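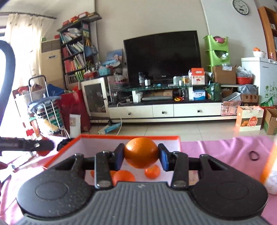 Oranges, pink cloth, the usual table.

June 19, 2025

OK quick one because I have to be back at the hall by six and I haven't eaten.

We open in July. The play is called Savside, it's about a ferry town where the ferry stops coming, and Anjana Miah wrote it over two winters. One hour fifty with the interval. I'm playing the aunt. Also doing props. Also apparently the program, since last night.

So, where we are. Act one is good. Really good in places! The opening at the ticket window finally moves, Azlan stopped waiting for the laugh and now he gets it. Act two, hmm. There's a long dinner bit where five of us are talking over each other and if one person drops a line the whole thing goes off a cliff. We've fallen off three nights running. Twice it was me. I know the line. I can say it right now in my kitchen. "You never asked him what the boat cost." See? Fine. Then I stand up there with a soup ladle and it's gone.

Shanthi (directing) had us run the dinner sitting on the floor with no props, just fast, no acting. Helped a lot. Then at full speed with the chairs back and it was a mess again, but a better mess. She says leave it alone till the weekend. Not sure I can.

Costumes - my coat is too hot and it's staying. Jamila Saha found it and she's right about the shape, so I'll sweat. The boots are half a size small. Brought thick socks once, big mistake.

The hall seats 96, and we have four nights plus a matinee. Shahnaz Matubbar is doing lights off a board thats older than her, and there's one cue, the dawn, where everything comes up a second late and it looks gorgeous. We're keeping it. She wrote it into the book as cue 16 so now it's on purpose.

Things I still need to find: a brass bell that doesn't sound like a bike. A ledger, big, with a spine. Two enamel mugs that match. A coil of rope that can be carried by someone with a bad shoulder (Azlan). If you have any of these and you live near me, email. I'll give it all back, I gave the typewriter back last year didn't I.

The program. Bios are due to me by tomorrow and I have two. One is 915 words long. I love you but no.

Nerves wise I'm ok. Sleeping badly, saying the dinner speech in the shower, snapping at people in the grocery store. Same as evry show. Last time I swore I'd only do a small part and look at me, forty minutes on stage and a ladle.

Tickets go up next week, I'll put the link here once I have it. Matinee is cheaper and you get the same coat.

Going to make toast. Then act two again.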